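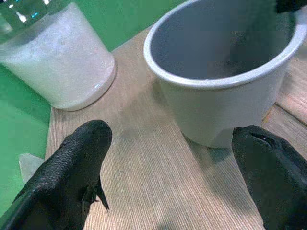 Jar and cup on a tabletop.

Search this site Enter keyword Go

Gronby Docket 10: review for small criminal defense practices
Reviewed by Keisha Esposito

Docket 10 is a deadline and file manager for offices with one to five lawyers. I ran it for 17 weeks on live misdemeanor files, next to the paper tickler we already keep. The previous version was adequate for civil work and poor for criminal work. Gronby says the new one fixes that, and in large part it does.

Setup took one afternoon. The program asks for the state, the court and the charge level, then builds a calendar from its rule tables. Speedy trial time is handled as a running clock with excluded periods, each tied to a reason and a document. Version 9 treated it as a fixed date. Adding an adjournment takes four clicks, and the clock restates itself at once. I checked 37 files by hand against the program's count. It matched on all but two, and in both of those I had entered a defense adjournment as a court adjournment.

The tables do not cover village and town courts in any detail. You can enter local rules yourself, but there is no way to share a custom table between users except by exporting it and loading it again at each desk.

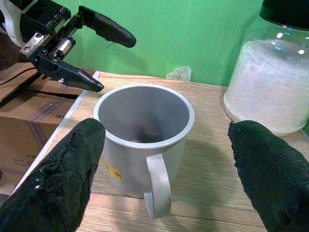 Discovery tracking is the second main change. Each item is logged as requested, received, incomplete or refused, and the list prints as an exhibit in a form a judge can read. My colleague Shireen Shezi attached one to a motion in a shoplifting case and had to correct only the caption. Captions are a weak point in general. The template puts the docket number on the left whatever you choose in the settings, and long co-defendant names wrap badly.

Conflict checking is basic. It finds exact names and simple spelling variants. It does not look inside notes, so a witness mentioned only in an interview memo will not come up. Wutora, the closest competitor, searches notes as well, though it is slow on a large set of files. If conflicts are your main worry, buy Wutora.

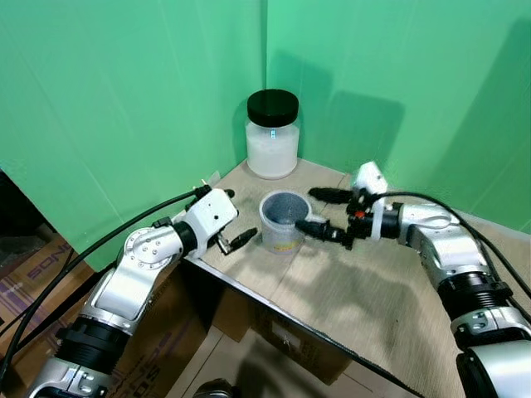 Billing is limited to flat fees and hourly fees. Split fees, common in assigned work, have to be entered as two matters. Okeke users moving over should know that trust account balances import correctly but the history behind them does not - keep the old program installed until your next audit is done.

Search on closed files is quick. As a test I typed in an archive index our office inherited, with entries going back to 1907, and the date field took them without complaint. Amora rejected the same list.

Support is by telephone on business days. I called three times and reached a person each time. The manual still shows version 9 screens in the chapter on sealing and expungement, and a corrected chapter is promised for October.

Recommended for offices that handle mostly misdemeanors and violations. Felony practices should wait for the grand jury module.

Posted May 29, 2010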